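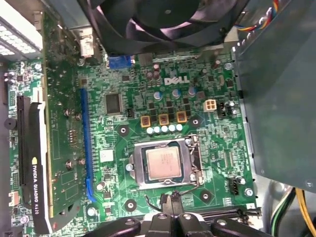 Local Business

Tistville's old paper mill has stood empty for most of 30 years. Since March, Flovau has been taking in office computers there – 245 in the first month, mostly from schools and clinics. Working machines are resold for $30 and up. The rest go for parts. 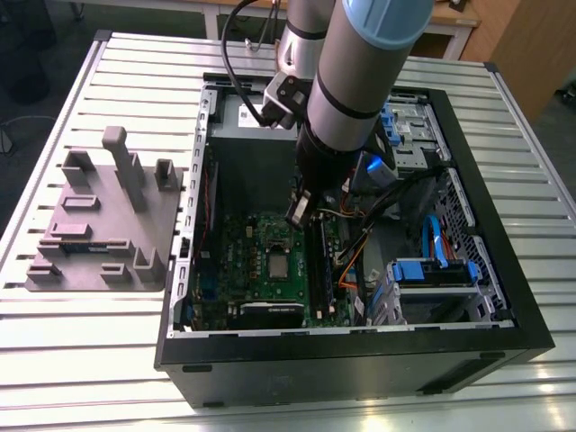 A desktop tower with its side panel off.

The town charges Flovau a low rent on a lease of 5 years. Dobre, the bakery next door, has started opening at 6 a.m. for the early shift.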